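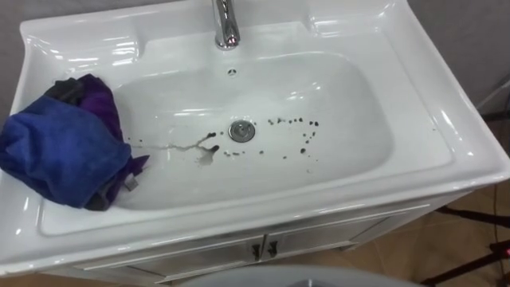
The Night Ferry to Dinach
posted 2/20/19

I had wanted to ride the night ferry to Dinach since I was six, and when the gangway finally dropped I ran up it with my bag banging against my knees like I was six all over again.

She was called the Gurnance. She was old and broad and painted the green of a garden gate, and oh, she smelled wonderful! Diesel and oranges and wet rope. My grandmother had crossed on her twice, once going to be married and once coming home, and both times (she always told this part with her hand on my arm) she had seen the lights.

"You stay up," she used to say. "Everyone goes below after the soup. You stay up."

So I stayed up. I had the soup first, though, with pepper and a heel of bread, and I'd have eaten three bowls of it if the cook hadn't been closing the hatch. Then I went and found the bench behind the funnel where the metal is warm, and I put on both my sweaters and waited.

The deckhand came by with a flask. She had a coat down to her ankles and the best laugh I've ever heard on a boat.

"Lights?" she said.

"Lights," I said.

"It's early in the year for them. March is better." But she sat down anyway, and poured me some tea in the lid, and told me how deep it was where we were. They'd measured it once with a wire. 2,891 feet, and then the wire ran out, so that's the number on the chart. I loved that. I made her tell me again.

Past midnight the wind went around to the north and the sea got up, and I thought, well, that's it, I'll have to come back, and I was already planning it, the bus and the bag and the soup. The Tzavaras light swung over us and went away. The deckhand had her chin in her collar. I think she was asleep.

Then the water on the left side turned blue.

It wasn't bright at first, just a kind of milk down under the waves, and then it came up and up until every wave had it, all the way out, blue fire running along the tops and falling over and lighting again! I was standing on the bench. I was shouting, I have no idea what. The deckhand was shouting too, and a door banged, and people came up in their socks with blankets around them, 40 people at least, and a baby who looked at it very seriously and then at me.

Something long went by underneath us. It was darker than the rest and it took its time. The whole deck went quiet to let it pass.

"Did she tell you about that?" the deckhand asked me.

She hadn't. I held on to the rail and leaned out as far as I dared, and it turned around and came back.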